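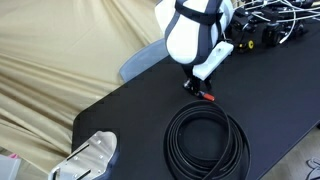 October
By Lenore Tash

We use cookies to remember your reading preferences. By continuing to browse you agree to our cookie policy. Accept | Manage settings

Page 231

My aunt wrote eleven paperbacks for Pusel Books back when you could buy a Pusel at the drugstore next to the cough drops, and none of them had her name on the cover. They had a man's name on the cover. Four other people were also that man, on and off, and the way you could tell my aunt's from the rest was that in hers somebody always ate a decent meal before they got shot.

I grew up on those books. I wasn't supposed to (I was nine, and there was a fair amount of unbuttoning), but she kept them in the bathroom cabinet behind the towels and I was a kid who took long baths. So when she died and my mother called and said, "She left you the box," I knew there'd be a box, and I figured it was the paperbacks.

It was a novel. It was 1297 pages, typed, single-sided, in a carton that used to hold canning jars, with a bath towel folded on top like she was putting it to bed. The title page said THE MAILLARD and under that, where the man's name always went, it had hers.

I read the first hundred pages standing up in the kitchen with my coat on.

I'm going to try to tell you what it's about, and I'm going to do a bad job. The Maillard is a hotel, at a lake, in a town called Zadow that I've looked for on maps and can't find. It's open only in the summer. A woman comes to work there in the laundry at seventeen and the book just stays with her, one summer after another, until she's the person who has the keys. There are no guns in it. One man drowns but it's an accident, or everybody in the book agrees to say it is. There's an enormous amount of food. There's a fish soup that goes on for six pages and I would have taken twelve.

And then in the fourth summer the woman gets a letter. She's down in the laundry and the cook brings it to her, and she dries her hands and opens it, and she goes over to the window where the light is better, and that's the bottom of page 230. And page 232 starts, in the middle of a sentence, "and never mentioned it again, to the cook or to anyone, in all the years they worked together."

No 231.

Well, you can imagine. I took every page out of that box. I shook the towel. I went through the whole stack in case it had been put back in the wrong place, which took me two evenings and a lot of the living room floor, and all I found was a grocery receipt and a dead moth. Page 231 was gone, and for a thousand more pages people in that book kept behaving like they'd read it! The cook is so careful with her after that. The woman stops swimming. There's a part way late, almost at the end, where she's old and a young man at the desk asks why she never married the boatbuilder, and she says, "You know why," and he does, apparently. I didn't. I was the only one at the whole hotel who didn't.

I called my mother.

"Did you read it?" I said.

"I don't read her books," my mother said. "You know that. All that undressing."

"There's hardly any undressing."

"Then I'm sure it's very nice."

"Did she ever work at a hotel?"

My mother ran the water for a while. She does that, she gets on the phone and then washes something. "She went off for some summers," she said finally. "Before you. I couldn't tell you where. She sent a postcard with a lake on it."

"Do you have it?"

"Why would I have it?"

That's my mother. She has the warranty for a toaster she threw out before I could drive, but the postcard, why would she have it.

So then I did the thing I probably should have done first and took the box to Jurow. If you don't live here, Jurow is the used bookstore under the train tracks, and it's the only place I know of where they'll talk to you about Pusels with a straight face. They've got a whole wall of them in the back, spines all cracked the same way. The owner is a big slow man with a cardigan for every kind of weather. He'd bought paperbacks off my aunt for years without having any idea she'd written a few of them, and when I told him which ones, he had to go sit down on the step stool.

"The one with the lamb stew," he said.

"That's her."

"And the one where he makes the omelet in the getaway house."

"Also her."

He read the first chapter of The Maillard right there at the counter while people stood around waiting to pay. A train went over. He licked his thumb to turn the pages and I didn't like that, but I let it go. Then he squared up the stack and said he'd give me $1000 for it.

I'll be truthful with you, I thought about it. My car needed a thing, the kind of thing where the mechanic breathes in before he tells you. I said, "There's a page missing," like I was pointing out a stain on a couch.

"Which one?"

I showed him. He read 230 and he read 232, and then he went back and read 230 again, and he made a noise.

"She'd have made a carbon," he said. "They all made carbons. Pusel wouldn't take a book without 2 copies, it was in the contract. She'd have done it out of habit, even for this."

I drove to my mother's that night with the car making its noise. She had her slippers on and was not happy to see me going up the attic ladder. I'd like to tell you I found it in some old trunk with a lake on the lid, but it was in a garment bag, behind my own prom dress, in a stack tied with kitchen string. Onionskin, all purple and fuzzy. My mother held the flashlight and told me three times that I was going to put my foot through the ceiling.

I sat down on the insulation (don't do this, I itched for a week) and went through until I got to 230. The cook, the letter, the window.

Then 231.

It was there. It had the number in the corner, right where it should be, and then it had nothing on it down to the last line, and the last line said, "She folded it up again, put it in her apron,"

And that's all. One line at the bottom, that comma, and over you go to the next page. I held it up to the flashlight. You could see dents in it, as if there'd been typing, but I think that was only the pages on top and underneath pressing through. I turned it around. I turned it upside down, God help me.

"What's it say?" said my mother from the ladder.

"She folded it up again, put it in her apron, and never mentioned it again, to the cook or to anyone, in all the years they worked together."

"Well, there you go," my mother said.

"But it doesn't say what's in the letter!"

"Why would it? It's her letter."

I came down. My mother made us scrambled eggs, since it was after nine and I hadn't had supper, and she put chives in them, which she never does. She cut them up very small with the kitchen scissors. I was itching all over and picking pink fluff out of my sleeves and I wasn't really watching her, so I missed how it started, but when I looked up she was standing with her back to the stove and the pan in her hand.

"She quit swimming," my mother said. "Did she put that in?"

I said she did.

"She was a wonderful swimmer. She used to take me out past the rope on her back." She gave me my eggs and gave herself about a spoonful. "I suppose it's a sad book."

"Parts of it. There's a soup that goes on for six pages."

"With the fish heads?"

"With the fish heads, yes."

"She made that for me once," my mother said. "I wouldn't touch it."

I didn't ask her anything else. I wanted to, I had about nine questions lined up behind my teeth, but she'd turned the water on again and was doing the pan.

I went back to Jurow in the morning and told the owner it wasn't for sale, and he said he'd guessed that, and could he please finish it anyway. So we worked out an arrangement. He gets a hundred pages at a time in a folder, and he's not allowed to lick his thumb. He's up to the summer with the wasps. He calls me at work about it. He has a theory about the letter, that it's from the boatbuilder's wife, and I told him the boatbuilder doesn't have a wife, and he said, "Not anymore he doesn't," and I had to go out in the hallway and think about that for a while.

I did put the carbon of 231 into the good copy, between the other two. It's thinner than the rest and it sticks out a little on one side. My mother has the first folder now. She says she's only reading it for the soup, and she wants to know how much longer until the soup.

I told her page 388. She said that was ridiculous, and then she asked if I was coming Sunday or wasn't I, and to bring the next folder if I was.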